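Elulside Community Boards > House and Home > Kitchens

Thread: Stone worktop, oil or leave it alone?

skirting_bored wrote:
We moved into the house on Skekthorpe Lane in April and inherited a kitchen with dark stone worktops. The previous owners left us a tin of something called worktop oil with a quarter of an inch in the bottom and no label worth reading. My other half says it needs doing twice a year. I say it's a rock and has managed for several million years without me.

Does anyone oil theirs? Is there a point? The bit by the kettle has gone a different colour from the rest and I'm being blamed for it.

grout_expectations wrote:
Depends what the stone is. Granite doesn't want oil, it wants a sealer every few years and otherwise to be left in peace. Slate and soapstone people do oil, and then they go on oiling, like people who've started dyeing their hair.

Do the water test. Put a spoonful on the top, go and have a cup of tea, come back. If there's a dark patch where the water was, it's drinking. If it's still sitting there in a bead, put the tin in the shed.

skirting_bored wrote:
Did the water test. One end beaded, the other end went dark. So I now have a worktop with two opinions, to go with the household.

marjoram wrote:
Two slabs, probably. Ours came from Jonemness and the fitter cheerfully told us the second piece was from "a different bit of the hill". You can see the join from the garden.

PlinthCharming wrote:
I'm going to disagree with grout_expectations, as is traditional. I've oiled granite for years and it looks lovely. Deeper colour, doesn't show the rings. Everyone on here repeats the "granite doesn't want oil" line and I'd like to see one person whose granite was ruined by it.

grout_expectations wrote:
Hello. Me. First house. It never dried, it went tacky, and every crumb in the county came to live on it. I had it off with white spirit and a scraper over a bank holiday.

PlinthCharming wrote:
Then you put on too much and didn't wipe it off. That's operator error, not geology.

grout_expectations wrote:
I wiped it for 13 days.

lowerspode wrote:
Before this turns into the limescale thread again (126 replies, two people left the boards), could we find out what the stone is? OP, scratch it somewhere hidden with a steel nail. Slate will mark. Granite will ruin your nail.

skirting_bored wrote:
Scratched it under the bread bin. It marked a bit. Then I rubbed it with a wet finger and the mark more or less vanished. I've moved the bread bin back and we shall say no more about it.

It's dark grey with paler specks all through, if that helps. Matt, not shiny. Patchy depending on where the light is.

lowerspode wrote:
If the mark rubbed off, that was metal from the nail left on the surface. So, harder than the nail. My money's on honed granite, meaning ground flat without the polish. It soaks things up more readily than the shiny sort, which would account for your kettle corner.

marjoram wrote:
Ours is the speckly charcoal sort too and the light does exactly that, a pale band across one part and nearly black in another. I spent most of our first winter trying to scrub off a shadow. Good with a light wooden board on it, though, I'll give it that.

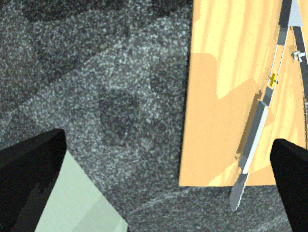 Last edited by marjoram on 22 June 2022

The boards I do oil, before anyone starts. Food-safe mineral oil, leave it overnight, wipe off what's left. Do not use olive oil. It goes off, and then so does your toast.

dampcourse wrote:
Been watching this one with interest as I've just been quoted £1,073 to have ours "professionally rejuvenated". By a man with a van. For that I'd want to be rejuvenated myself.

PlinthCharming wrote:
Was that the Niskanen lot?

dampcourse wrote:
No, Niskanen wanted £94 to come and look at it, and then a further sum to tell me what they'd seen.

grout_expectations wrote:
A bottle of decent impregnating sealer does a whole kitchen and costs less than the looking. Clean the top with washing-up liquid, rinse, let it dry properly overnight, sealer on with a cloth, follow the bottle for how long to leave it, and then buff off every last trace. It's the buffing people skimp on. Leave it and you get a smeary haze.

PlinthCharming wrote:
So what you're saying is, put on a liquid and wipe off the excess.

grout_expectations wrote:
It's a different liquid.

PlinthCharming wrote:
I'm sure it is.

skirting_bored wrote:
Right. And the kettle corner? Does sealing over it fix it, or do I seal the stain in for ever, like a fly in amber?

lowerspode wrote:
The second one. Get it out first. If it's limescale, go gently with a plastic scraper and keep vinegar well away until you're certain it's granite. If it's a grease mark, bicarb and water mixed to a paste, spread it on, cling film over, leave a day, scrape off. Might need doing more than once. Try it somewhere hidden first.

marjoram wrote:
Under the bread bin, perhaps.

skirting_bored wrote:
Paste is on. The kitchen looks like a very small crime. The household has asked what was wrong with the oil, and I've said I'm taking advice from professionals.

dampcourse wrote:
Which professionals?

skirting_bored wrote:
I didn't go into it.

Update: paste off after a day. The patch is paler, though there's still an edge to it if you crouch. Second lot going on tonight. I've also found that the end which beaded is the end where the oil tin used to stand, and there's a ring.

PlinthCharming wrote:
So the oiled end is the end that's waterproof. I'll just leave that there.

grout_expectations wrote:
Touch it. Is it sticky?

skirting_bored wrote:
A bit.

grout_expectations wrote:
White spirit and a scraper. Open a window.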